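Plavham guest rooms: progress report to Skadico, 8 September 2026

Clothes sorting in the Mutiso room is under way. Garments are laid out on the tatami, then folded for the linen store.
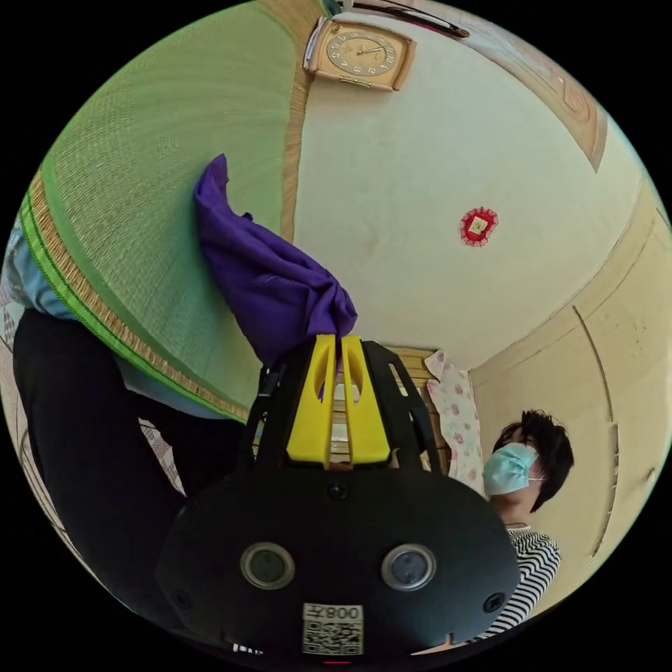 Purple cloth beside the green-edged tatami, Mutiso room.

We have spent around 700 of the grant so far, mostly on shelving -- the receipts are attached.

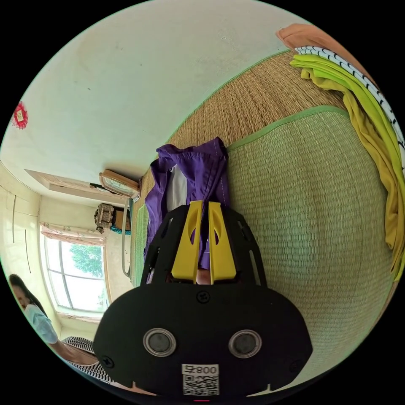 Eltitz will deliver the last 18 storage boxes in November. Four rooms are still to be sorted.

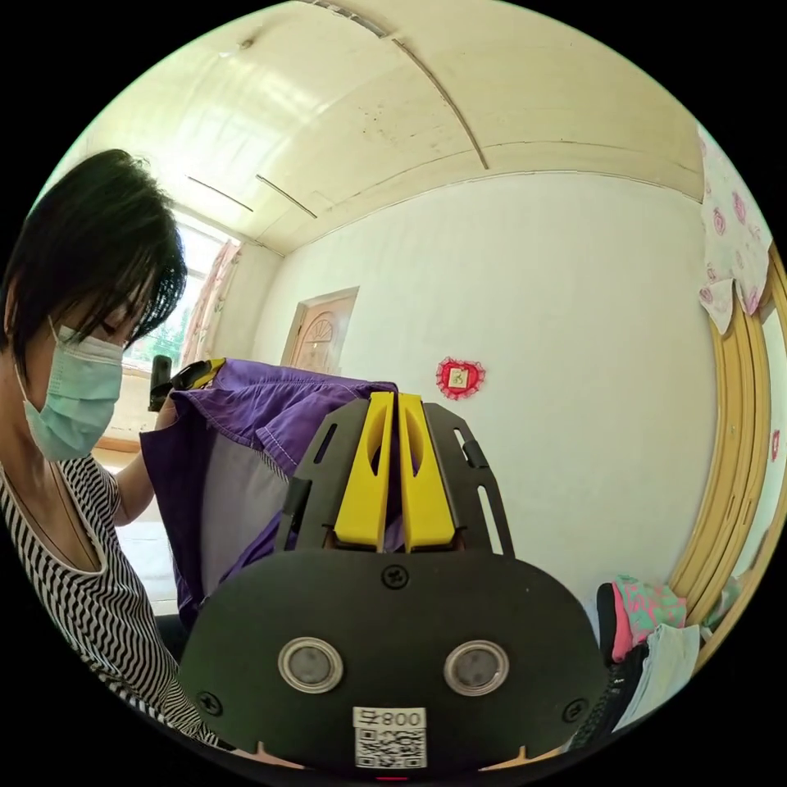 Folding takes longer than we planned, and we ask for 8 more paid hours to finish it.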